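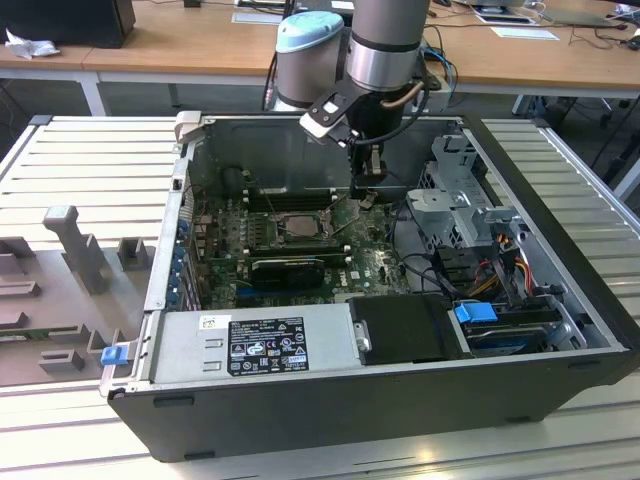 Progress report: disassembly cell, Giststead site
Reporting period ending 2024-10-31
Prepared by Sobia Lashari for the Enus program office

Summary

The cell ran for most of the period and handled 694 towers. We lost 14 working shifts to one fault in the gripper cable and to the work that followed from it. The fault is fixed. The memory removal step is back in use, and the drive removal step is still being tuned. Spending is inside the approved budget except for one line, covered under Costs.

Setup of the cell

Each tower goes on the slatted table on its side with the side panel already off, so the arm works straight down into the case. We kept this layout from the last period. The tower is pushed up against the fixture plate on the left, and the plate is what gives the arm its zero. Jairo Cuadros re-measured the plate in the first week and found the tall post had moved by a little over a millimeter. He reset it, pinned it, and added the check to the start-of-shift list.

We also changed the approach path for the memory slots. The old path brought the wrist in low over the drive cage, and on cases with loose wiring the fingers sometimes picked up a power lead on the way. The new path stays high until the gripper is over the slots and then drops vertically. It adds time to each tower - we think it is worth it, and the number of stops for snagged wires has gone down a lot.

Gripper cable fault

Early in the period the gripper began to drop out without warning. The arm would hold its position, the fingers would stop responding, and the controller (running the Lã software) would log a lost connection. A restart cleared it for an hour or two. Thắng Ninh traced it to the cable at the wrist, where it had been tied too tightly and was bending at the same point on every rotation.

The cable was replaced with a longer one and now has a loose curve along the side of the wrist. The first replacement was the wrong connector and had to go back to Ulura, which is where most of the lost time comes from. While the arm was down, Hiếu Phùng took the gripper apart, cleaned the slides and fitted new finger pads. The old pads were worn smooth on one side.

The new cable has done 2,086 grip cycles as of this report with no dropouts.

Results

Of the 694 towers handled, 655 went through the memory step without a person stepping in. Most of the remainder were stops for latches that had not been fully opened, and a few were cases that sat crooked on the table. We have not yet logged the graphics card step separately and will start doing so next period.

Drive removal is behind plan. Cases with colored release tabs and latches are the easier ones, and the arm can find and press those fairly well under good light. Older cases with screws still go to the bench. Carolina Marinho is writing a sorting rule so that these are pulled out before they reach the cell.

Routine care

The following is now done on every shift:
Check the fixture plate against the gauge.
Wipe the finger pads and look for wear.
Turn the wrist through its full range by hand command and watch the cable.
Clear screws and broken plastic from between the table slats.

Pads are changed every second week whether or not they look worn.

Costs

The spare parts line is over because of the second cable and a spare set of fingers we bought at the same time. We ask to move the difference from the travel line, where little has been spent. No new money is requested.

Next period

Finish tuning the drive step and run it on mixed cases. Put the sorting rule into use. Fit a second light over the table, on the drive cage side. Train one more operator on the wrist cable change, as only Thắng and Hiếu have done it so far. The next report is due in February.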